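Koubek 202 Hand-Guiding and Remote Teaching Kit
Sold by Pomholm. Listing updated Dec 6, 2021.

For people who would sooner show an arm what to do than spend the afternoon typing coordinates at it. The Koubek 202 gives you two ways to teach a task: take hold of the wrist and walk it through, or sit at the bench with the Fetine hand controller and drive it from a chair. Both record to the same file, so you can start one way and lose patience the other way.

What's in the case
Guide handle with enable switch
Fetine hand controller, right-handed (left-handed to order from March)
Wrist camera and bracket
15 m of cable, which will be either far too much or slightly too little
Andton recording software, one seat

Teaching by hand
Squeeze the switch, move the arm, let go. Grip openings are stored with the path. Your hesitations are stored too, including the one where you stopped to scratch your nose. The trim tool takes those out.

Teaching by remote
The controller maps your wrist to the robot's wrist and your finger and thumb to the gripper. Expect to be terrible for the first 15 tries. We find 52 clean demonstrations is a comfortable number for a simple pick and place, and 45 will do if everyone wants to go home.

The wrist view
You'll be working from this picture more than you expect. Line up with the part while the fingers are still open, get the red-orange pads either side of it, and only then close. If the bar already points at its tray, leave well enough alone.

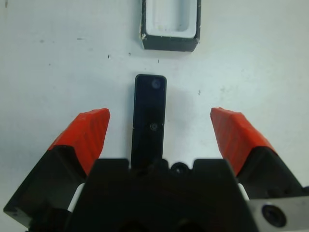 Before you order
Check that your arm has a free tool port and a controller that allows hand guiding. Fingertip pads are a wear item and are sold in pairs. The grey carry case is included. Its latches are stiff and we've stopped apologising for them.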